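Right. Thread on football kit washing because three people have asked me this week and my thumbs are tired of typing it out seperately

Background for the new lot. I'm the one who does the shirts for Sorkness under-elevens. Took it over from Stavros Tsakiris in May, along with two bags, a box of pegs and a list of who grows out of what

Club paid £379 for the set. So no, I'm not going to be relaxed about it, sorry

The kit is red with white. Whoever chose red with white has never owned a washing machine. Lovely on the pitch. Absolute menace in the drum

Step one. Turn everything inside out BEFORE it goes in. Sleeves too. Half of you send them back with one sleeve in and one out and a sock up it

Check for socks. Check for shin pads. Last month a shin pad went round a full cycle at 40 and I thought the machine was coming through the wall

Mud: let it dry first. I know you want to attack it. Leave it overnight, brush it off outside, then wash. Wet mud just gets pushed further in

Grass is different. Grass you do straight away. Bit of washing up liquid, cold water, old toothbrush, leave it ten minutes or so. Don't scrub over the numbers, they lift

30 degrees. Not 40. Definitely not 60. The Koltville lot did theirs at 60 and played the rest of the season in pink trim, ask them, they're still cross

No fabric softener. It clogs up sports fabric and the shirts stop shifting sweat. Then they smell by half time whatever you do. Took me ages to beleive this one but it's right

Smell that won't go — cup of white vinegar in a bucket of cold water, half an hour, then wash as normal. Kitchen stinks of chip shop, passes off

Colour catcher sheet in every load. Two if it's a new shirt. Cheap ones are fine

Spin at 400 if your machine goes that low. Mine does, buried under "delicates". They come out heavier but the numbers don't crack

NO TUMBLE DRYER. I've said it at the gate, I've said it on the group chat, I'm saying it here. Numbers curl up like crisps

Hang by the hem, not the shoulders. Out of full sun if you can, red fades quicker than you'd think. Airer in the spare room does me October to Easter

Ironing: don't. If you must, inside out, cool, tea towel over the top

Folding. Ok this is where people go funny. Stamatia Galanis asked me how I get all of them in one bag and it's just folding, there's no secret

Shirt face down, flat. Smooth it from the middle outwards. Sides in to the middle, sleeves back on themselves, then bottom up to the collar in one go. Number should land on the front

Do it on something flat and wide. Bed, sofa seat, table, whatever. Knees do not count as flat, I have tried, in the car, at Brovville, in the rain

Shorts in half, then in half again, inside the matching shirt. Then you've got one parcel per child and nobody's crying in a changing room over a size 10

If it's been sat in a heap, shake it out hard by the hem first. Gets most of the creases. Same heap two days later, different story, you're washing it again

Jersey before folding, all bunched up on the grey, white bits going every direction

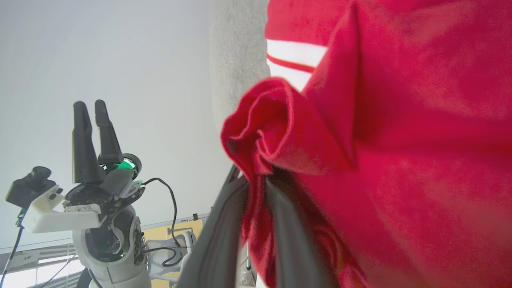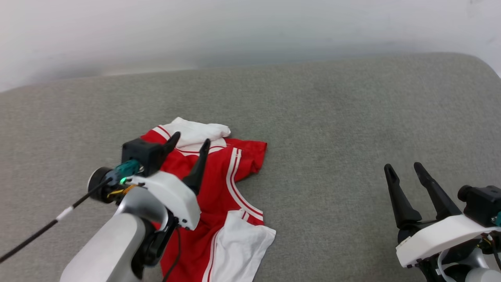

Q from the replies: can the white socks go in with the red shirts if I use a colour catcher?

Keep them apart for the first 3 washes, new red lets go of the most dye then. After that I'd risk it at 30 with a sheet in, but get them out the second it finishes. Sitting wet in the drum is what does it

Also asked: what about the goalie top. Seperate wash, it's got padding in the elbows and takes two days to dry. Don't squeeze the pads, just press them in a towel

Bag goes back to me or Mrs Ó Dubhghaill by Thursday night please, clean or dirty, I'd rather have it dirty than not have it

And names in the shorts. Biro washes out. Laundry pen, inside the waistband, let it dry before you fold them

Off to find an odd sock, will answer the rest of you after tea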